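Pipes on the table, seeds in the hall closet

It's February, and if you've been reading along for any length of time you know what that does to me. The seed packets come out of the hall closet, I tell myself I'll start a sensible number of tomatoes this year, and then I lose a whole evening reading the backs of packets I've already read. Outside it's gray and the ground in Onddale is like a parking lot. Inside, I've decided to build the watering frame I've been talking about since before we moved here.

For anybody new (hello, and welcome!), the watering frame is my answer to the seedling shelf. The shelf is lovely but deep, and the trays at the back are a real reach. Every spring I stand there with the little can, leaning in with my elbow in the basil, and every spring the back row gets either a flood or nothing at all. So what I want is a simple rectangle of pipe that sits over the trays, with a few outlets along one side pointing down, and a place to hook up a hose. Turn a valve, count to something, turn it off. My grandmother would have thought this was terribly lazy, and she'd have been out in the yard showing it to the neighbors by lunchtime.

I drove over to Fesville on Wednesday to get the parts. We have a hardware store in town, and I'm loyal to it for nails and paint, but in a place of 3000 people you can't expect them to carry every fitting there is, and I'd already bought all their half-inch tees for a thing I won't go into. Vương in Fesville is a plumbing supply, a long narrow one with bins up both walls, and the first time I went in I was scared to touch anything. Now I could live there. You take a paper bag and a pencil, and you write the bin number on the bag yourself, and they trust you. I went in for tees, elbows and corners and came out with all of those plus a pair of knee pads.

The total was $82. I want to be upfront about that, because I said in the fall that this would be a cheap project, and I can feel some of you remembering it. In my defense a fair piece of that was a shutoff valve that's nicer than it needs to be, and then the knee pads, and there's a coil of hose in there that I'll use for other things. The pipe itself was hardly anything.

So, the frame. I laid the whole business out dry before gluing a single joint, and I'd beg you to do the same. Dry fitting is my favorite stage of any pipe project. It's like building with a toy set, you can pull it apart and change your mind as often as you like, and I changed mine plenty. At first I had the tees on the lower pipe. Then I had them staggered. I finally settled on a row of tees along the top pipe with their openings facing down, with corner fittings at both ends and a second pipe running alongside just under the top one, and I started trying out a blue elbow on one of them to see which way the hose connection should point. There's something about white pipe with those thin red stripes down it that makes even my work look tidy.

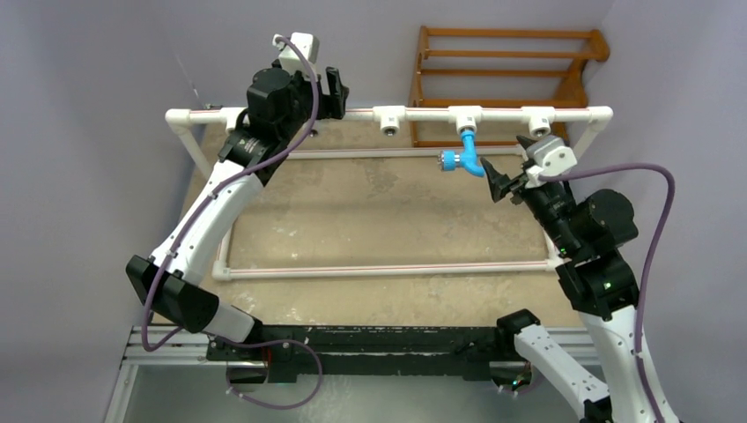

One reader wrote in after I mentioned the plan last month, and the message was so useful that I'm putting it here nearly whole: Please don't glue the outlets. Glue the corners if you must, but leave every tee so it can be twisted, and leave the elbow loose too. I built one of these for my peppers and cemented everything in one afternoon, all very proud of myself, and one outlet was turned just enough that it watered the wall for the whole season. Also, put the hose connection on the side you walk up to. I know that sounds silly to say, but mine is at the back.

I laughed out loud at the wall, and then I went and looked at my layout and saw that I'd been about to make both of those mistakes. So thank you, pepper person! The outlets are staying twistable. A pushed-together joint weeps a little at low pressure, and over a seed tray I can't say I mind a weep. The corners I'll probably cement, once I've lived with the size for a week or so.

The elbow took more thought than I'd planned on. Mine has a threaded connector on the end, gray, and I wanted it to come in from the left, where the utility sink is. My first try had it aiming straight at the floor, which would have meant the hose making a hard bend, and hoses don't forgive a hard bend. With the elbow turned sideways the hose can lie along the shelf edge and come in flat. If you're making one of these, hold a real piece of hose up to it while it's still dry. I used a length of old hose and my hip.

Tape next. I've gone back and forth about thread tape on plastic fittings and I know there are opinions (there are always opinions, I've had emails). What I do is wrap it 2 times around, in the direction the threads turn, and tighten by hand. I used up the end of a roll of Covura tape that was in the toolbox when we bought the house, and it's perfectly good tape, a bit thin, and it tears where you want it to, which is more than I can say for the bargain stuff. When I run out I'll see if Vương has it.

Cutting is the part people are nervous about, so let me say a word or two. A ratcheting cutter is wonderful if you have one. I did without for years and used a fine saw and an old miter box, and the cuts were fine once I learned to slow down at the end. What matters much more than the tool is cleaning up the edge afterward. The little curls left inside the cut end will travel through the pipe the first time you turn on the water and go sit in the smallest opening they can find. Take a scrap of sandpaper, roll it up, poke it in and twist. Then look down the pipe.

And looking down the pipe is where I have to confess to something about my workshop, if we're calling the spare room a workshop. The light in there is dreadful. There's a ceiling fixture that somebody put in long ago, directly over where my head goes, so whatever I'm bending down to look at is in my own shadow. I keep a jar of small things on the table for this. There's a dental mirror, a bit of wire, some cotton swabs, and a couple of pencils too short for anyone else.

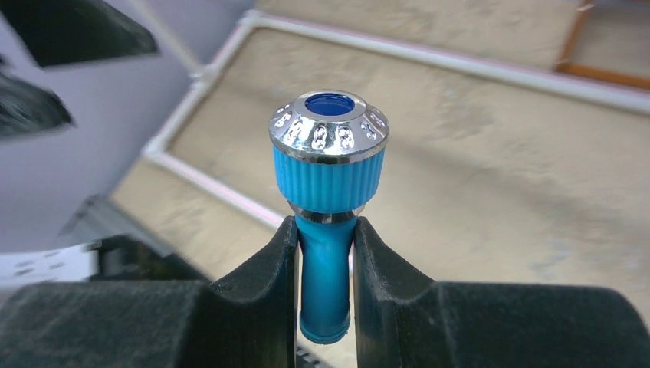

Once you've had a good look inside and the curls are out, rinse every piece. I do it in the bathtub with the handheld sprayer and an old towel laid down so I don't scratch the tub. It took me 15 minutes for the whole lot, and that's with the cat supervising and one tee that rolled off behind the toilet. Then I stand the pipes on end in the corner overnight and let the fittings dry on the dish rack, which the rest of the household has feelings about.

A few people have asked how I'm going to drill the holes, and the answer is that I'm not drilling any, at least to start. That's what the tees are for. Each one gets a short stub and a drip end, and I can pull a stub off and swap it when the seedlings get bigger and want more of a drink. Lots of folks drill a row of tiny holes right along the pipe and it works beautifully for them. I tried it on a scrap some years back and got a spray pattern like a sprinkler at a birthday party. Maybe my drill bit was too big - maybe I was too big for the job, who knows. The tees cost more but they let me fix things, and I know myself well enough to pay for that.

I did think hard about height. The frame needs to sit up over the trays so the drips land on soil, and not so high that they bounce. The trays have those clear domes for the first couple of weeks, too, so during that time the frame will hang on the wall on two hooks and I'll go back to misting by hand. I like that stage anyway. You lift the dome and it smells like a warm cellar, and you mist, and you put your nose far too close looking for the first loop of green.

What's left on my list is the hooks, the corners, and deciding whether to paint it. I know PVC takes paint if you scuff it and use the right kind. I had a dark green in mind to match the shelf. But I've gotten fond of it white, and those stripes are cheerful, so it may stay the way it is until it gets dirty enough to embarrass me.

Tomatoes go in at the end of next week, the slow peppers tomorrow if I can find the heat mat. It was in the closet with the seeds and then I moved it somewhere clever. If you've built a frame like this and you have a trick for keeping it level across two shelves that aren't quite the same height, please leave it in the comments. Mine are off by the thickness of a paint stirrer, and at the moment the fix is a paint stirrer.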